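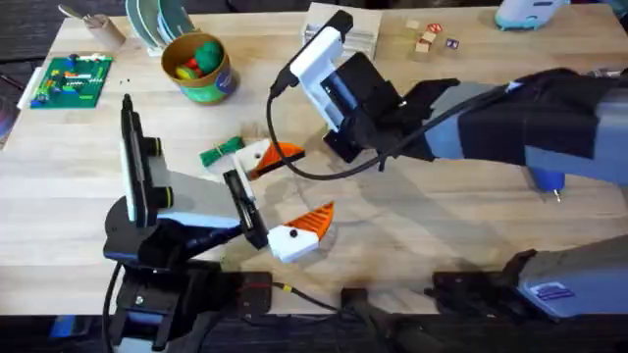
Sunday again, so back on the arms. Both clamped to the butcher block now and the base on the left has finally stopped creeping. Three goes at that clamp. Calling the right one Otis, left one hasn't earned a name.
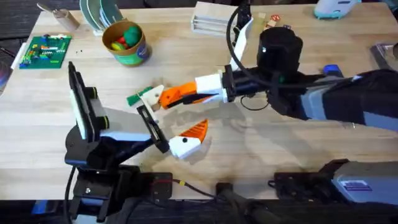
Today was all small stuff, grip and let go, over and over. The orange tips bend a bit which I like — saves me being exact. Cables still a pain, need to tie them back propperly before one gets snagged. Ran 19 goes before tea, wrote down 5 worth keeping. 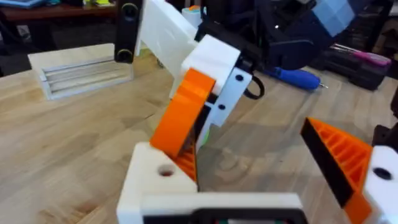 Stelios Papadakis

Next job is the wrist cameras. Want them tilted down a touch more, and teh brackets need reprinting anyway.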